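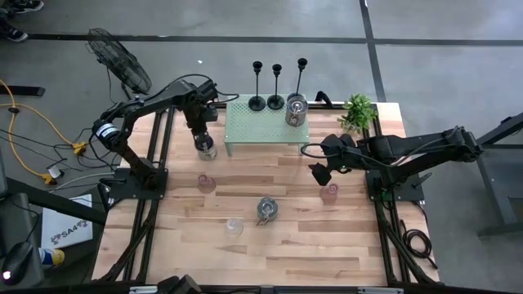 A small glass jar with a dark rim, and a green plant in its pot.

Open day at the Furtună preserve works

In June I visited the Furtună preserve works together with my neighbor Marcelle Bouvier. She makes jam every summer and wanted to see how it is made in bigger kettles. I make no jam, but I eat a lot of it, and the bus goes there directly.

The works is outside the village, behind an old railway building. Visitors were let in by groups, and our group started at ten in the morning. We received hair nets and paper covers for our shoes. A boy in front of us got covers for a very large man and lost one of them twice before the first door.

Our guide was Gheorghița Grecu. She has worked there for 32 years, first in the sorting room and now in the kitchen. She spoke quite quickly, and with the noise of the fans I did not understand everything, so I ask to be excused if some detail is not complete.

We began with the fruit. On that morning they were receiving sour cherries, which come in low crates so the lower fruit is not pressed. The sorting is done by hand on a long belt. Leaves go in one bucket and bad cherries in another. I had expected that the smell would be sweet, but in this room it is more like wet grass.

The kitchen is the warmest place. There are 6 kettles, and the biggest one takes 500 liters. Mrs. Grecu explained that they almost never fill it with cherry, because a big quantity needs a long time to boil and the color becomes brown. For plums it does not matter. Marcelle asked how they know when the jam is ready. They have a thermometer and an instrument for the sugar, but the cook still puts a drop on a cold plate and pushes it with a finger. Marcelle does the same at home, and she was very content to hear this!

After this came the filling room. We could look at it only through a window. On a good day they fill 1,000 jars there. The jars are heated first and the lids are put on while the jam is hot, and later somebody presses each lid to feel if it moves.

At the end there was a tasting in the yard, with bread and tea. I tried five sorts. The sour cherry was my favorite, the rose petal was too perfumed for me, and the green walnut I could not compare with anything I know. Marius Enache, who buys the fruit, answered questions about the farms. The apricots had a bad spring because of frost, so there will be little apricot jam this year and it will cost more.

Some practical information. The visit takes two hours and the floor is slippery in places, so bring closed shoes. There is no elevator to the upper storeroom. The shop takes only cash. I bought three jars of cherry and one of quince, and on the bus home I held the bag on my knees. The last bus back leaves at four, from the other side of the road.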